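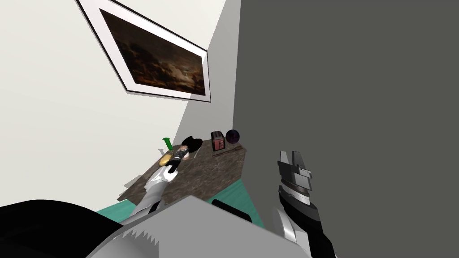 Head view in the sim, left gripper over the yellow item.

Merike Navickas
July, 9:40 am
Print | E-mail this

Comparing three camera views for the Bredus arm setup this week. Starting with the head camera.

Same tabletop layout for all of them. Toshio Takagi wrote the controller, I'm only swapping views.

With the head camera close in, the arms take up a lot of the picture. 14 of 20 grasps scored.

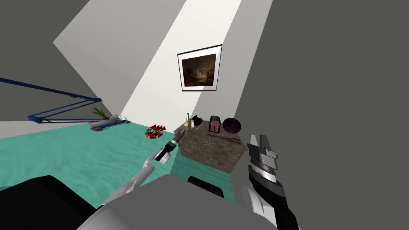
Wider head view: red toy on the floor, table at right.

Wider is better for planning. Both grippers and the whole tabletop fit. Small items get hard to pick out, and the score went to 16 of 20.

The tilt costs us time - the controller needs 65 ms to correct for it.
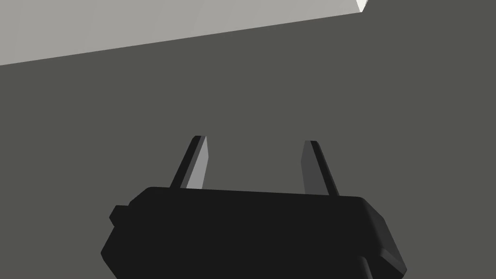 Next: wrist camera

Fingers open, plain gray behind. Good for the last bit of a grasp, not much use before that. Riku Hamada wants it paired with the wide view, so that runs tonight.

We use cookies to improve this site. Accept | Settings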